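Section 6. Setting Up Your Letska Steamer for Bedding and Clothes

I've owned a Letska for a good long while, and I still set it up the same way I did when I wrote the first version of this section. If you've already filled the tank (see Section 5), you can skip to step 3.

1. Stand the base on a flat floor, well away from curtains. Carpet is fine as long as it isn't the shaggy kind - my first one tipped over on a shag rug and I mopped for an hour.

2. Push the hose into the collar and turn it until it clicks. Give it a little tug. If it pops out, the rubber ring is probably sitting crooked.

3. Turn the dial to LOW and wait for the light to go green. On my Virmont model that takes 33 seconds, and the older ones are slower.

4. Point the head at an old towel and hold the trigger for nine seconds. The first puff always spits, and you want those drips on the towel and not on your good comforter.

Quilted covers get their own setting. Use LOW, keep the head moving, and follow the stitching lines in one direction. If you go back and forth you'll flatten the puffy bits and they take all day to come back up. 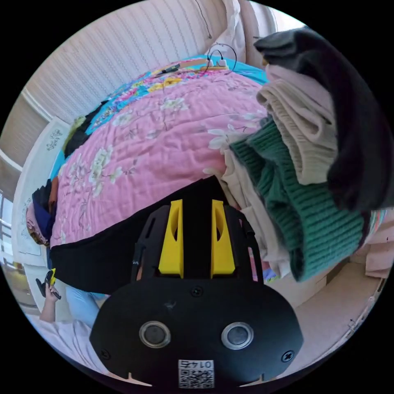 Page 20

Caution: Don't steam a bed somebody is about to get into! Fold the comforter back and let everything air out first. Damp bedding smells terrible by morning, and I say that from experience.

5. For printed sheets, test a corner before you do the rest. Cheap dyes can bleed a bit. Cornel Vasiliu, who wrote the original Bustamante booklet, told people to press a white tissue on the corner and look for color, and I've never found a better test.

6. Now for clothes. Switch to MEDIUM and clip on the brush. Black fabric shows every bit of lint, so run the brush over it dry before you pull the trigger. Otherwise you're just steaming the fluff into place (ask me about my good pants).

7. Hold the garment by its top edge and let it hang. Pull it a little bit tight with your free hand, keep that hand above the steam, and work from the top down.
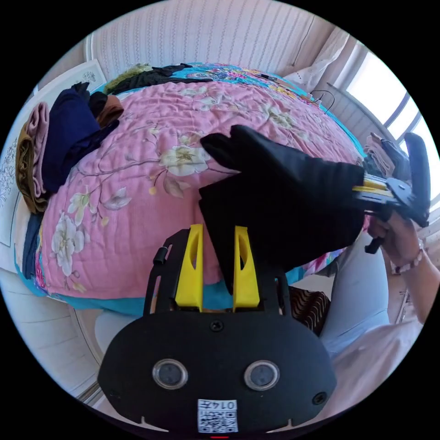
Black garment, held at the upper edge

Note: If you hear gurgling, the hose has a low spot with water sitting in it. Lift the hose straight up for a moment and it'll drain back into the tank.

8. When you're done, turn the dial to OFF, unplug, and leave the whole thing alone for 20 minutes before you empty it. The tank stays hot a lot longer than the outside does.

The Mimemside hanger arm fits this model too, but you'll need the short screws. Fitting it is covered in Section 7, along with changing the filter.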